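Sorting the Games Closet at Te Moana
Photos and notes by Fuad Hailu

The games closet at Te Moana holds the things people borrow on weekends: rackets, balls, board games, croquet mallets and a lot of loose parts. It was last sorted two years ago. We took everything out on Thursday, put like with like, and gave each group its own container. Most of the work was done on the white table.

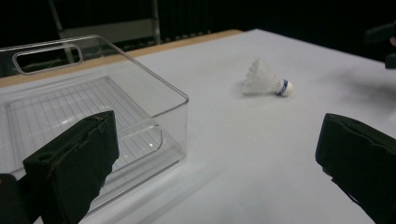
1. Shuttlecocks
A white shuttlecock on the table, next to a clear plastic bin with a handle cutout in the back wall. The liner across the floor of the bin has a fine grid pattern. Shuttlecocks now have a bin to themselves. They used to share with the tennis balls, which crushed the skirts.

Where things went

The rest of the closet is listed by shelf, starting at the top. If you borrow something, the shelf number is on a strip of tape at the front edge.

Shelf 1: Board games
Complete games only. Every box was opened and checked against the list inside the lid. Two were missing enough pieces that they could not be played, and those went into the spare parts tub on shelf 4. Boxes with split corners were taped from the inside so the tape does not catch on the box above. Stack them flat, largest at the bottom. Please do not stand them on end, as the trays inside tip over.

Shelf 2: Cards, dice and small games
Card decks are held with a wide rubber band and a slip of paper giving the number of cards. Dice are in a jar with a screw lid. Dominoes are in their original tin. The Niltano tile game is here too, in a zip bag, because its box fell apart. The rules are folded up in the bag with the tiles. Score pads and pencils are in the tray on the right. If you use the last sheet of a pad, leave a note on the door.

Shelf 3: Rackets and shuttlecocks
Badminton rackets hang from the hooks under the shelf, heads down. The shuttlecocks are directly above them. Put a shuttlecock in the bin with the cork end down, and do not press the lid onto a full bin. Ones with broken skirts can go in the trash. The net is rolled around its two poles and stands in the corner of the closet. It takes two people to roll it neatly, so please find someone to help before putting it away.

Shelf 4: Balls and spare parts
Tennis balls are in the mesh bag. Soccer balls and the volleyball are on the floor below, behind the board that stops them from rolling out. The pump is on a string tied to the shelf bracket, with the needles in a small tin beside it. The spare parts tub holds pawns, counters, odd dice and timers. Look there first if a game is short a piece.

Floor: Croquet and bowls
The croquet set is back in its rack with all the mallets. One hoop is bent but still works. The bowls are in the Stodinside carry bag. It is heavy, so lift it by both handles.

Counts

We made a full list while the closet was empty. It came to 109 items, with each boxed game counted as one item and each deck of cards counted as one. There are 8 badminton rackets, all strung. Another 2 need new grips and are kept apart with a tag on the handle. The list is taped inside the closet door.

Given away

Duplicate puzzles and a set of child-size tennis rackets went to the Munow after-school room. They also took the foam blocks. If you left something of your own in the closet and cannot find it now, ask me, as there is one box of unclaimed things still in the office. It will stay there until the end of January.

Borrowing

The closet is open whenever the front desk is open. Write your name and what you took in the notebook on the hook, and cross it out when you bring it back. Games can be kept overnight. Sports equipment should come back the same day. There is a $60 limit for replacements this season, and it will go to racket grips first and a second ball pump if there is money left.

Fuad Hailu
Games closet, Te Moana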